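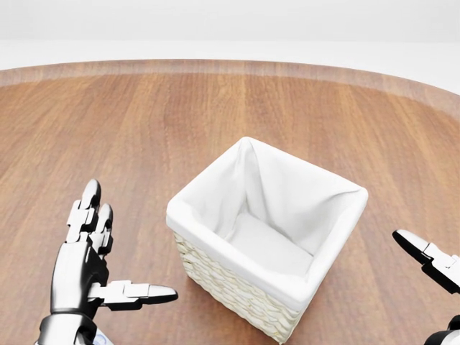 Basket season continues in the simulator

The Fultell project spent most of April on one basket. It is wicker, it has a white liner, and it lives on a round table in a world with no gravity complaints, no coffee rings and no facilities department. The two hands belong to the Jenon model, and the person driving them sits in a headset down the hall at Bundale, trying not to scratch their nose.

The task is to lift the basket with both hands and set it down again. We record every attempt so the learning system has something to copy. So far the main thing it could copy is hesitation. People hover on either side of the wicker like guests waiting for somebody else to take the first roll, and a policy trained on hovering will hover beautifully.

So, new house rules. Sessions run in blocks of 10 attempts, with a break after each block. Start with the hands open and apart, and commit within three seconds. If you fumble, keep going and recover – we want those too, as long as you tag them. Four of last week's fumbles came in untagged and were filed as expert work, flattering to all concerned.

The Setiawan team takes over the headset on Friday. They have asked for a heavier basket. We have explained that it is a number in a file, and they may have any number they like.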